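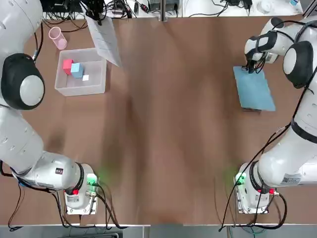
Two white arms and a brown wooden tabletop.

Does "no logs" cover the recovery email address?

Posted in Privacy and Security > Email and messaging

Revathi Raju

I've been using Gendum for my personal mail for a couple of years, on the paid plan. I picked it because the mail is encrypted and because their front page says they don't keep logs. I'm not doing anything secret. I help run a tenants' group and some of the people who write to me would rather their landlord didn't know about it.

Last Saturday I went through the account settings and found that my recovery address is still my old work address, which has my full name in it. I added it when I signed up and forgot. I've now removed it. What I want to know is:

If somebody came to Gendum with a court order, would they be able to hand over the old recovery address even though I've deleted it? Is that a "log" or is it something else? And does it matter that I pay by card?

I read the privacy policy twice. It says account data is kept "as long as necessary", and I can't tell what that means. I wrote to support and got a form reply with a link back to the same policy.

I use the web version in a regular browser, no VPN. Two-step login is on.

Grigoris Drakos

A recovery address is not a log. Companies that say "no logs" nearly always mean connection logs, so the IP address and time of each login. Anything you typed in yourself at signup or later (recovery address, phone number, billing name) is account data and sits in a separate part of the policy. A provider can keep its no-logs promise and still have all of that on file.

On whether the deleted one is gone: probably gone from the live account right away, and from backups later. How much later depends on the provider. Look for a separate page called something like "data retention". The main privacy policy often leaves the numbers out. When I was moving off Promusow I found theirs three links deep in the help section, and it said backups were overwritten after up to 70 days. Your provider may be different, so don't take that number as yours. If you can't find the page, write to support again and ask one thing only: "How many days after I remove a recovery address is it erased from your backups?" A narrow question is harder to answer with a form letter. Depending on where you live you may also have a legal right to ask for a copy of everything they hold on you. That would show you whether the address is still there.

The card does matter. Even if the mail provider only stores the last four digits, the payment processor has the whole record and your name. Switching to another payment method now won't remove the old payments. If that bothers you, the only clean fix is a new account that was never paid for with your card.

Also keep in mind what the encryption covers. The body of the message, yes, if both ends support it. The subject line, the sender, the recipient and the time are usually readable by the provider. For your tenants I would keep the subject lines boring.

And a court order can tell a company to start logging one account from that day on. "We don't keep logs by default" leaves room for that. Read the exact words on the front page again.

One more thing, since you took the recovery address off. Make sure you have the recovery codes printed or written down somewhere. Without the address and without the codes, a forgotten password means the mailbox is lost.

stefanou_fan_16

just use a vpn and dont worry about it. i have Rekivier, works fine, never had any problem

Grigoris Drakos

A VPN hides the IP address from the mail provider. It does nothing about a recovery address or a card payment, which is what was asked. It also moves the trust to the VPN company, who can get a court order too.

Revathi Raju

Thank you, that clears up the log part. I found the retention page under Billing, of all places. It gives a number of days for invoices and says nothing on recovery addresses, so I've sent support the one-line version. I printed the codes and put them in with the lease papers. Will post again if they write back with a number.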